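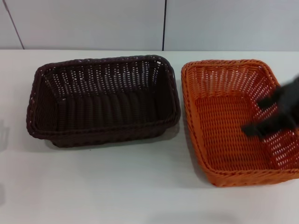
Notebook, Oct 16, 2019: the accent lists

Continued work on the Kerurley glossary, second part (nouns in alphabetical order). I did the letters kappa and lambda before lunch. Junaid Bangash has the letters before that and he will send them when his checking is finished.

The main trouble is still the copyist of the Cilum leaf. He writes the grave accent in places where we expect the acute, but only before a comma. Before a full stop he is correct every time. I first took this for carelessness. After reading the whole leaf again I think he copied from a text with different punctuation, where these commas did not exist, and he kept the accents as he found them. If this is right, we can recover a little of the older punctuation from his mistakes. I wrote this idea in the margin of the working copy in pencil, please do not ink it yet.

Transcription rules, as we agreed in July and as I keep forgetting them:

- keep the accent of the manuscript in the main column, the corrected one goes in the note
- iota subscript: write it only when the scribe writes it
- double letters are never made single without a note
- a word broken at the line end gets a vertical bar
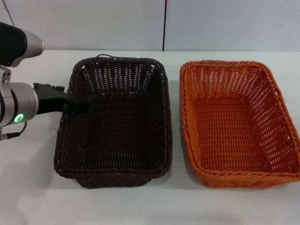
The third rule gave me a problem today. The scribe has the word for "sea" once with one lambda and once with two, four lines apart. I left both. Junaid would prefer to correct the first one silently, but then the index will not match the plates, and we had this same discussion with the proper names. I will ask him again when his letters arrive.

The Głowacki edition gives 290 entries for this part. My own list is shorter, because I do not separate the entries that have only a different gender and the same explanation. I need to decide this before the numbering is fixed. For the moment I use the Głowacki numbers and put a letter after them when I disagree.

Small things:

The Avton font shows the rough breathing too close to a capital rho. On paper it is fine, on the screen it looks like a smooth one. I lost half an hour with this before I enlarged the page. Whoever proofreads on the screen should enlarge the page first.

The entry for "lamp" has an explanation that belongs to the entry after it. An eye skip, I suppose. I marked both.

The file is now over 2000 lines, and the search is slow. I would like to split it after mu, but the cross references must be checked by hand if I do.

Tomorrow: mu and nu, then the verb forms quoted inside the noun entries. Still open is the unknown word on the last line of the leaf. It begins with pi and the ending is a genitive, the middle I cannot read.

Recent entries
Breathings on capital letters
Proper names in the Cilum leaf
Which dictionary for late forms?
Notes on line-end bars

This site uses cookies to remember your reading settings. Accept | More information

Contact | © 2019 Kerurley glossary notebook | Back to top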